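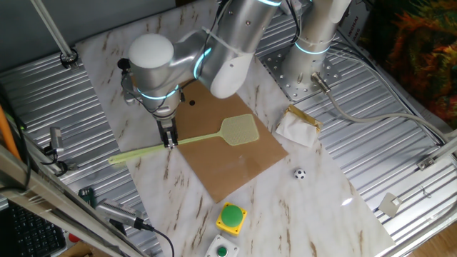

Gripper closed on the handle of a fly swatter.

Filed under: Get Involved, Calls for Participants

Line Shaft Survey: we need recorders for the next season

The Cloltau Line Shaft Survey is looking for 19 new recorders to help us find, measure and write up belt-driven machinery that is still standing in old workshops, creameries, feed mills and barns. If you have ever stopped the car because you saw a flat-belt pulley through an open door, we would love to have you along.

The survey list now holds 458 machines, and a good third of those entries are just a name, a town and "seen by a neighbor." We want proper records for them: maker's plate, pulley diameters, bearing type, what drove it, what it drove, and who remembers it running. Last season's best find was a Vorkeck bone grinder with its original tight and loose pulleys, still on the timbers it was bolted to, in the back of a hardware store that had been using it as a shelf for paint cans. We also have a long-running argument going over whether the early Filali cream separators ever left the works with a clutch, and fresh eyes on that would be very welcome!

What you would be doing

You'll take on a small area, usually your own county and maybe the one next to it, and visit 8 sites between May and the end of the season. Most visits take a morning. You fill in our four-page form, make a simple sketch of the drive layout, and talk with the owner if the owner feels like talking (they usually do, so leave extra time). Records go to our archive in Bradunach, where they are checked and added to the list.

Who we're looking for

You don't need an engineering background. Some of our best recorders are retired teachers, and one is a piano tuner with a wonderful ear for stories about worn babbitt bearings. You should be able to get around on rough floors, read a tape measure, and write clearly enough that a stranger could find the same machine again. Please never start up or turn over a machine on a visit, even if you're invited to.

You must be 18 or over and have your own transportation. This is unpaid, but we cover mileage and lend out calipers, a headlamp and the form binder.

Training

One day at Bradunach in May, starting at 9:30 a.m., with lunch. We'll measure up the shop's own line shaft together and go through a few badly filled-in forms, including mine.

How to apply

Send a short note to Latifa El Idrissi, survey coordinator, at the Bradunach archive. Tell us where you live, how far you're willing to drive, and about one old machine you like. Questions are fine too. Machine number 460 gets named after whoever records it, at least on our wall chart.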